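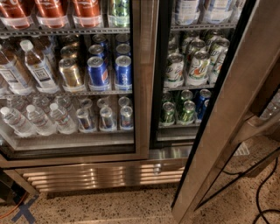
Home | Projects | Reports | Partners | Contact

Shelf Restocking Project: Progress Report to the Villoseck Fund
Prepared by Svitlana Horobets, August

Thank you, first of all, for your patience over the summer. The spring grant is mostly turned into equipment now, and I would like to take you through what we bought, what we put off, and what we hope you will help us with next.

The largest line was the arm and its gripper, ordered through Mindard. The quote ran over our original estimate by 6 percent, mostly freight, and we covered it by keeping our old work table for another year (it has a good deal of life left in it, whatever the students say about its wheels). The two-door cooler came from Shevchuk with a service plan, and we stocked it with ordinary drinks in bottles and cans of different sizes, the sort of mixture a small shop would carry.

Most of our hours have gone into the doors. It sounds like a small thing, I know, but a machine that can't get a door open has no business being costed for shelf work, and we want to settle that question before we ask you for anything bigger. We have held 47 practice sessions so far, and the notes from them have shaped nearly every number in the budget below.
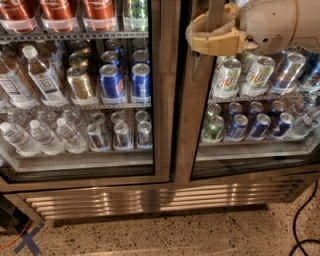
The gripper near the top of the center post, beside the right-hand door.

We had planned to buy a second gripper this quarter. After talking it over on Wednesday we would like to hold that money until Cluner sends its revised price list, and spend a little of it now on spare finger pads and proper floor covers for the cables. Delivery on the pads is around five weeks, so an early yes from you would be a real kindness.

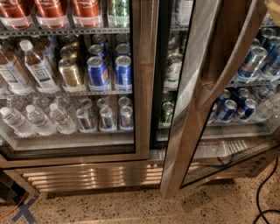 Requests for the next period

1. Approval to carry the second gripper over to next quarter.
2. Release of funds for finger pads and cable covers.
3. A six-month extension of the Shevchuk service plan.

I would also love to have you visit. Mornings after nine are best, and we can go through the quotes together over coffee.

With warm thanks,
Svitlana

Related reports
Spring equipment list and quotes
Choosing a cooler: notes for the budget group
Mindard delivery schedule
Service plans compared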